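Visit report: Greltex open day, Somogyi building
20 July 2026

Greltex opened the ground floor of the Somogyi building to visitors for one afternoon. I went with Kinga Dobos, mainly to look at the bowls and the work surfaces. The hall covers 644 square meters and is split into storage, sorting and a table area at the rear.

Storage came first. The stock list stood at 3,529 pieces of tableware, filed by diameter and then by color. Shelf labels are handwritten, which slows down returns – Etelka Vida, who led our group, said printed ones are due later in July.

The table area was the part I had come for. The bowls set out on the butcher-block top were in five colors and several sizes, the red one the largest and the magenta one the smallest.
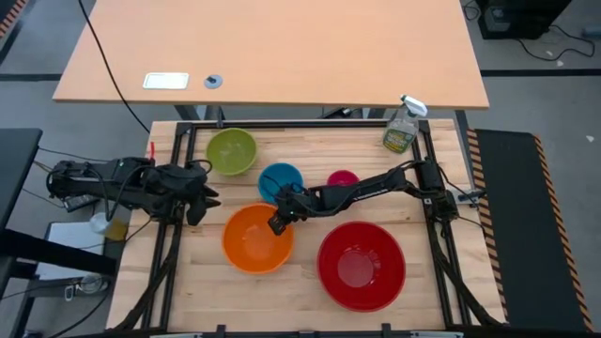
Why are the bowls sorted by diameter before color?
Diameter decides which bowls will stack. Color only matters when a set is being made up, and by then the sizes have already been matched.

Nesting was covered next. Etelka keeps stacks low, because tall ones bind at the rim and have to be twisted apart. Bowls from the Rulta range have a wider foot and go on a separate shelf.

We then spent around 20 minutes on surface care. Spills are wiped along the grain, and the wood is left to dry in open air before anything goes back on it. Cleaner is sprayed on the cloth first, and joints between strips get a second pass with a clean one.

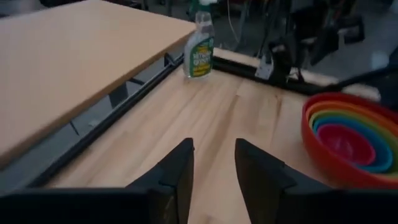

Oil goes on at longer intervals, in a thin coat, with the surplus taken off after 17 minutes. Kinga asked about sanding. It is done by hand with fine paper, only where the grain has lifted.

The return bus to Cokov leaves from the far side of the yard, and the stop has no shelter.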